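Minutes of the Residents' Meeting, Borier House
August, 6:30 in the evening, ground floor meeting room

Chair: Bohdan Dmytriv
Minutes written by: the secretary of the association
Present: owners or tenants from Stairs A, B and C, and the building manager from the company Manole
Excused: the representative of Stair D, who sent her votes in writing

1. Opening and last minutes

The chair opened the meeting and read the agenda. The minutes from the previous meeting were accepted with one correction: in point 4 it was written that the bicycle room is closed at night, but it should be written that only the outer door of it is closed. The secretary will correct the copy on the board.

2. Roof above Stair B

The building manager informed that the water is still coming in above the top landing of Stair B when the rain is with wind. The firm Callon made an inspection and found that the metal edge near the chimney is lifted. They offer to repair the edge and change the sealing for 1333 euros. The second offer was from Esport, for 1000 euros, but in this price the scaffold is not included.

There was a long discussion. A resident from the top floor said that she is placing towels on the landing since spring and she does not want to wait for a third offer. Another resident asked if Callon gives a guarantee in writing. The manager answered that yes, it is three years for the sealing, but the paint on the inside wall is not covered by it.

Decision: the offer of Callon is accepted. Nobody was against, one abstained. The manager will ask them for a starting date and will hang it on all stairs. The painting of the landing will be discussed after the wall is dry.

3. Heating season

The manager asks that all residents open their radiator valves fully before the heating test. Last year several valves were closed and the air stayed in the pipes, so the technician had to come again and this visit was also paid from the common money. A notice will be put in the mailboxes. 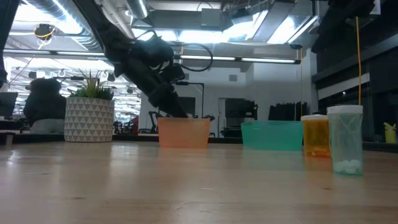 The tenant of apartment 9 said that his living room is always colder than the bedroom, even with the valve open. The manager will send the technician to him during the test. It was agreed that other residents with the same problem should write their apartment number on the list beside the mailboxes, and not call the manager by phone in the evening.

4. Courtyard and garbage

The paper container is full too early because many people throw in boxes which are not folded. Mr. Dmytriv proposed to order a second container. The manager explained that the city does not give a second one for free, and the place near the gate is narrow. The proposal was put to vote and it did not pass. Instead of it, a sign with the request to fold the boxes will be made, in larger letters than the old one.

The bench under the linden tree has a broken board. A resident of Stair C offered to change it if the association pays for the wood and screws. Accepted with thanks.

It was also asked who cut the branches of the rose by the Stair A entrance. This was not cleared up. The residents are asked to speak with the chair before they cut any plants in the courtyard.

5. Noise and house rules

Two residents complained of drilling in the early morning in Stair C. The owner who is renovating was present, and he apologized. He said the workers will start not before 9 from now, and the loud work should be finished in three weeks. The house rules stay without change.

6. Other matters

The key of the attic is still missing. Who has it, please return it to the chair or put it in his mailbox, no questions will be asked. If it does not come back before the roof repair, the manager will order a new lock.

The representative of Stair D wrote that the light at her entrance turns off too fast. The manager will set the timer longer.

The meeting was closed at 8:15. The date of the next one will be announced on the board when the roof repair is done.

Signed: Bohdan Dmytriv, chair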